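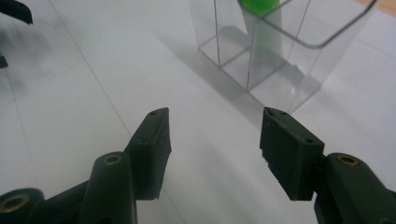

Ninivmont Storage and Packing Group
Minutes of the November meeting
Held in the ground floor store, start 14:00

Present: Tươi Lã (chair), Hạnh Từ (minutes), representatives of bench packing, goods-in and the Lục site (by telephone).
Apologies: Drotach site.

1. Minutes of the previous meeting
Agreed with one correction. Under item 4, "lids to be discarded" should read "lids to be stored flat". Lids already discarded at Lục will be replaced from stock.

2. Matters arising
2.1 Shelf labels. New labels fitted to bays A to F. Bay G outstanding, as the shelf heights there are to be changed first.
2.2 Table surfaces. The white tabletops have been cleaned with the mild detergent agreed last time. No marking reported. The abrasive pads have been withdrawn from the cleaning cupboard.
2.3 Dusano account. Reopened. Orders can be placed again by goods-in only.

3. Open-top clear boxes
3.1 Tươi Lã reported on the change from card trays to transparent plastic boxes for small parts at the bench. Contents can be checked from the side without lifting the box down, and part-filled boxes are no longer being returned to the shelf as full.
3.2 Bench packing reported that the thin-walled type bows outward when filled to the rim with heavy items. The effect is worst on the long sides. With light items (caps, clips, empty sachets) there is no difficulty.
3.3 It was agreed that the fill line will be set 20 mm below the rim for all contents. The line is to be marked in removable tape on the outside of one short side. Permanent pen is not to be used on any box.
3.4 Hạnh Từ asked whether thin-walled boxes should be stacked. Goods-in had tried this with empty boxes, nested, and had trouble separating them after a weekend. Agreed: nest no more than 9, with a strip of paper between each. Filled boxes are not to be stacked at all.
3.5 Stock. The count at the end of October was 612 across all sites, including boxes set aside as cracked. Lục questioned whether its cracked boxes had been counted twice, once on the shelf and once in the returns cage. Hạnh Từ to check the Lục sheets against the cage.
3.6 Cracks. Most reported cracks begin at a bottom corner. Bench packing thought this came from boxes being slid off the table edge on to the trolley. Goods-in thought it came from transit and pointed to two cartons received from Dusano with crushed corners. Both causes to be recorded on the returns slip from now on. The slip will have a new line for position of crack.

4. Placing of boxes on the table
4.1 The present instruction says only that the box is to be "within reach". Tươi Lã proposed that it be replaced by the following wording:
"Stand the box on the tabletop towards the back, open side up, with its base flat on the surface. Leave the front of the table clear for work. Do not stand the box on paper, cloth or tape."
4.2 Lục objected to the last sentence, as their tables slope slightly and a cloth is used to stop boxes moving. After discussion the sentence was kept, and Lục will have its table feet adjusted. If that cannot be done by the next meeting, a non-slip mat may be used at that site only.
4.3 Wording adopted. Bench cards to be reprinted.

5. Cleaning of boxes
5.1 Rinse in lukewarm water, drain upside down on the rack, wipe with a lint-free cloth. The dishwasher in the kitchen is not to be used. A batch put through it at Drotach came out cloudy and has been moved to general storage.
5.2 Static. Dust collects on the inside walls shortly after dry wiping. Bench packing asked for an anti-static spray. Tươi Lã was not in favour until it is known whether residue transfers to the contents. A damp cloth is to be used in the meantime.
5.3 Old adhesive from labels can be lifted with warm soapy water and a plastic scraper. Solvents are not permitted.

6. Shelving, bay G
6.1 The lower shelf is to be dropped by 2 holes to give hand clearance above the boxes. Goods-in to carry out the work before the next delivery.
6.2 The spare shelf from bay G goes to the corridor store. It must not be left against the fire door, where the last one was found.

7. Any other business
7.1 The tape dispenser in bay C has no blade guard. To be taken out of use.
7.2 Lục asked for a copy of the bench card in larger type. Agreed.

Actions
Hạnh Từ: check Lục box count against returns cage (3.5); revise returns slip (3.6); reprint bench cards, including large type copy (4.3, 7.2).
Tươi Lã: obtain data sheet for anti-static spray (5.2).
Goods-in: bay G shelf and labels (2.1, 6.1); move spare shelf (6.2); raise crushed corners with Dusano (3.6).
Lục: adjust table feet (4.2).
Bench packing: tape fill lines (3.3); remove dispenser (7.1).

Meeting closed 15:20. Next meeting in the same room, date to be circulated.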